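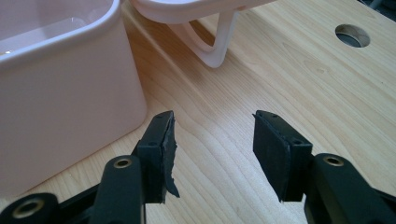 Helle Tischplatte, Holz, ohne Kleinteile.

Im Februar habe ich angefangen, die Kleinteile nach Behältern zu sortieren, die auf dem Arbeitstisch stehen bleiben dürfen. Vorher lag alles in einer Schublade, 90 cm breit, ohne Unterteilung. Die Suchzeit war entsprechend.

Anforderungen an die Box: Klappdeckel mit Scharnier, Verschluss vorne, Grundfläche klein genug, dass zwei nebeneinander vor mir stehen können. Lose Deckel scheiden aus, die verschwinden bei mir innerhalb einer Woche. Die Farbe war kein Kriterium. Geworden ist es Blassrosa, weil der Laden (Vutton, Restposten) an dem Mittwoch nichts anderes dahatte.
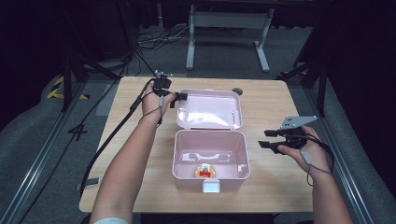 Der Deckel sollte weit genug nach hinten klappen, damit man von vorne frei hineingreifen kann. Bei tiefen Boxen ist das wichtiger als bei flachen Schalen: Kleine Spielzeugteile liegen am Boden gern dicht an der Vorderwand, und dort kommt man nur steil von oben heran. Für Teile von der Größe eines Flaschendeckels ist die Tiefe eigentlich zu groß. Eine Einlage aus Karton, etwa 2 cm hoch, hilft etwas, verrutscht aber.

Zum Verschluss: weiß, rechteckig, mittig an der Vorderseite. Ich drücke ihn mit dem Daumen zu und halte die Box dabei an der Rückwand fest, sonst wandert sie über die Platte. Filzpunkte unter den Ecken haben das nicht verbessert, dünne Gummipunkte schon.

Befüllt wird nach Art, nicht nach Farbe. Figuren und Figurenteile kommen zusammen, Räder und Achsen getrennt davon. Bei 200 g pro Box ist für mich Schluss, darüber wird nur noch gewühlt. Beschriftet wird auf der Seite, weil der offene Deckel von vorne nicht lesbar ist.

Offen ist noch die Frage der Stapelung. Mit geschlossenem Deckel gehen vier übereinander, die unterste bekomme ich dann nur auf, wenn ich alles abräume. Ein schmales Regal der Serie Jitilow würde von der Tiefe her passen, ich muss noch die lichte Höhe nachmessen.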